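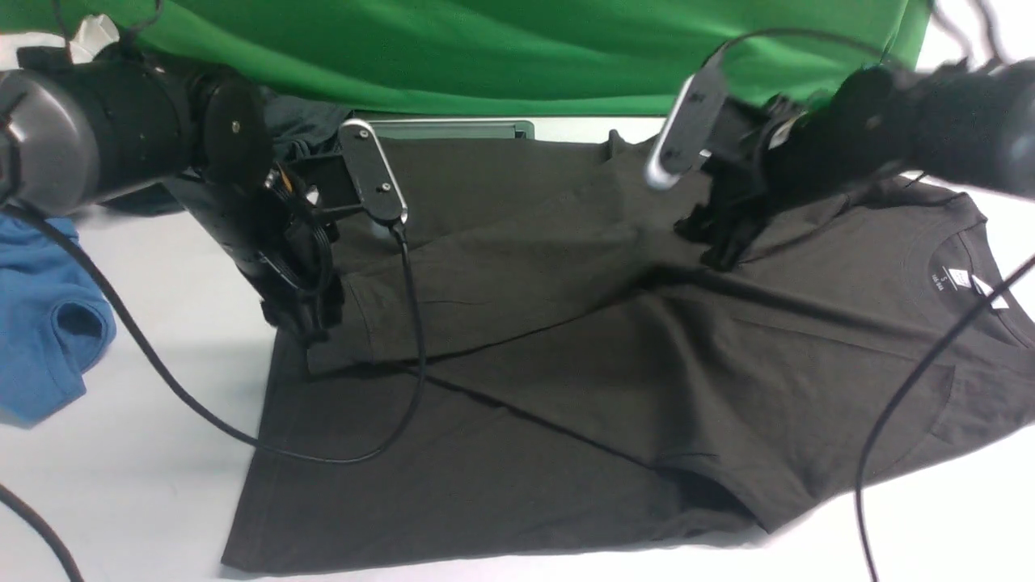

Writing the rules before the robot folds

August 26, 2020

Ermelinda Falcão does not like the word "folded." In the practice guide she maintains at Patusari, it is allowed only as a final state, and only after a garment has passed three checks: outline, thickness and edge alignment. Until then the garment is "in process," however tidy it looks.

"People write 'folded' in the log when the arms stop moving," she said. "The arms stopping is an event. The fold is a measurement. You need two separate entries."

The guide covers two-arm handling of soft goods, mostly garments, on a bench. It began in June as a list of things operators kept asking, and it is now in its second revision. Internally it is called Fomex. It has 104 clauses, of which Falcão considers 20 to be mandatory. The rest are marked as recommended, and a site may depart from them if it writes down what it does in their place.

I asked what a mandatory clause looks like. She read me one about the starting condition. The garment must be placed inside the reach of both arms, with any other textiles kept clear of the fold path. They may remain on the bench. An early draft required a bare surface, and it was dropped after sites reported that they could not work that way and had stopped filling in the form.

"A rule that people skip is worse than a gap," she said. "With a gap, at least the record shows nothing. With a skipped rule, the record shows a tick."

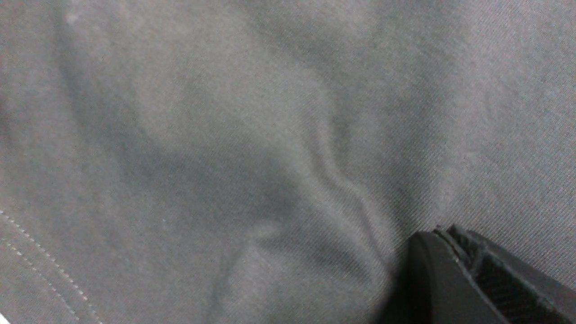 Contact is the longest chapter in the guide, and the one that has been argued over most. Falcão's position is that a grasp should be described by what is under the fingers, and that "left side" or "near the hem" is too vague to repeat. Operators are asked to note the nearest construction feature. Where a double row of topstitching crosses a gray twill, for instance, the log should say which side of the stitching the finger came down on, and whether the cloth beside it was lying flat or already gathered into a ridge. A seam is stiffer than the panels it joins, and a grip setting chosen for one may not suit the other.

Olga Rocha, who audits sites against the guide from the Fonseca office, agrees with the principle but thinks the chapter asks for too much. In the last audit she reviewed 2223 logged grasps. Of those, 1711 had the construction feature filled in.

"The missing ones are not random," Rocha said. "They come late in the shift, and they come on plain fabric, where the operator sees nothing to name. I would add an entry called 'open panel' and make it the default."

Falcão has accepted the entry but refused the default. A default, in her view, records only that the form was opened. The two of them expect to settle it in the next revision — Rocha put the odds at even.

Cables take up a shorter chapter. The guide asks that the operator move each arm slowly through its full range before the first garment and watch where the cables travel. A cable may cross the bench. If it crosses the garment, the crossing is logged, because a cable dragged over cloth can shift a layer after the vision check has passed. Rocha regards this as the cheapest rule in the document and the one most often missed. 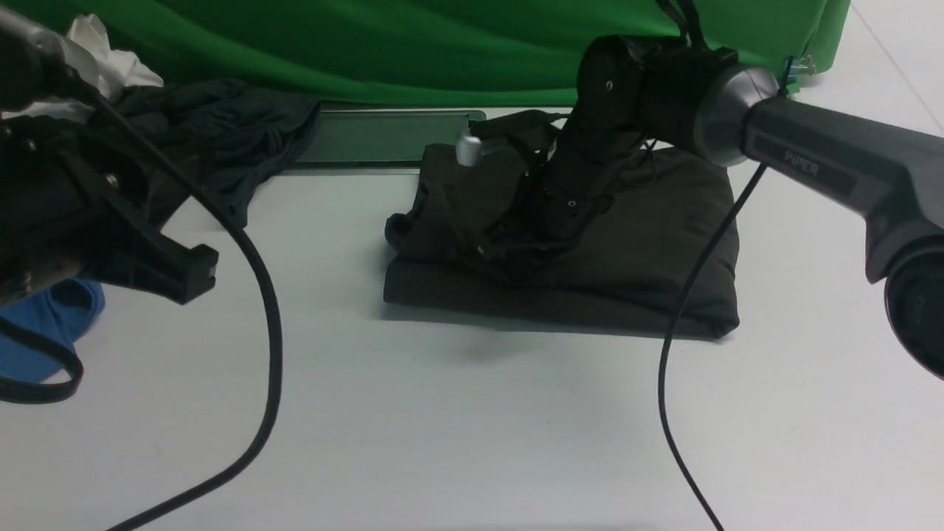

Gripper tips on a folded garment at the center of the bench, with a cable running down each side.

The release rule is newer. Fingers must open fully before the arm lifts, and the lift must be vertical for the first part of the travel. Falcão took the idea from Iden, an older internal procedure for handling film, and rewrote it for textiles. "Film tells you at once when you have dragged it," she said. "Cloth does not. The top layer creeps a little, and then you find it at the thickness check and blame the fold."

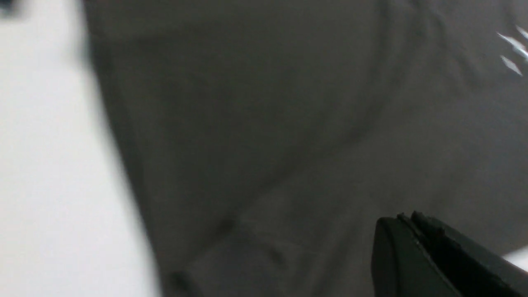

She would also like the guide to say more about wrist views. At present it requires that the view be checked for focus at working height and that the operator confirm the finger and the cloth edge can both be seen before closing. It says nothing about lighting. Dark knits are the difficult case, she said, as a shallow crease in them can be hard to separate from a shadow, and two operators looking at the same view will mark it differently. Her draft text asks for a second look from the overhead view before any crease is recorded as a defect.

Rocha wants that clause to be mandatory. Falcão has it down as recommended until three sites have tried it. Comments on the draft go to Rocha, with the clause number in the first line.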